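Thread about the fault we had on the Oltura cell this week. Some of you asked, so I write it in pieces. Thursday, December 12, 2019.

1/ Short version: the arm believed the fingers were closed when they were open. It then continued its program as if it carried a block. No person was near it, because all of this was in the simulator. But the same code goes to the real cell.

2/ The task is simple. Small coloured blocks on a white surface, one arm with a two-finger gripper, pick and place. These are renders from our simulated room.
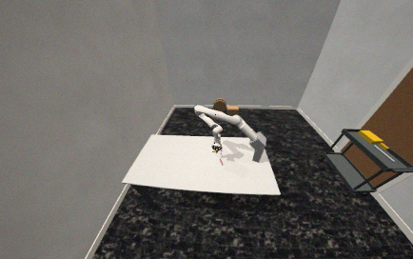
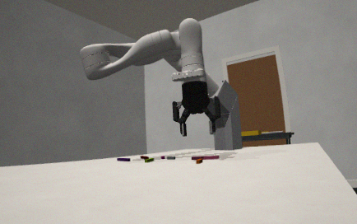
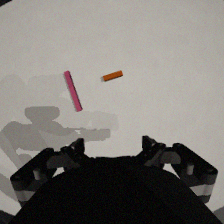

3/ The fault came in 3 runs out of 300. That sounds little. On a real line it would be every shift, and Kobina Tsikata was right to stop the release.

4/ First I blamed the physics. Thin bars are difficult in any simulator, they slide and jump when a finger touches the edge. I lost two evenings on friction values. Nothing changed, so please learn from my evenings.

5/ Then Dede Amegashie looked at the logs and asked a very good question: who tells the planner that the grasp is finished? The answer was, a timer. Not the finger position, not the force. A timer that I wrote in August and forgot.

6/ When the machine was busy, the close command arrived late. The timer had already ended, the planner received "grasp OK" and lifted with nothing. In the log it looks perfect – every step is green.

7/ Why it is a safety matter: after "grasp OK" we allow the higher travel speed, and we switch off the check for collision at the fingertips, as a held part would trigger it. So an open gripper travels fast with its protection off. I did not sleep well after I understood this.

8/ The repair: the planner now waits for the measured finger width. If the width does not match the part, the arm stays where it is and raises a fault. The fingertip check goes off only after this, and the speed limit stays until the lift is confirmed.

9/ We also put a deliberate delay on the close command in our nightly test, which we call Jundus. The old code fails there every time. The new code stops and complains, as it should.

10/ Still open: I don't know how the new check will behave with the very thin parts. The measured width has some noise, and I would not like false alarms – people start to ignore them. If you have a favourite method for this, please write me.

11/ The real cell stays at reduced speed until Kobina signs the paper. I will add the result under this thread.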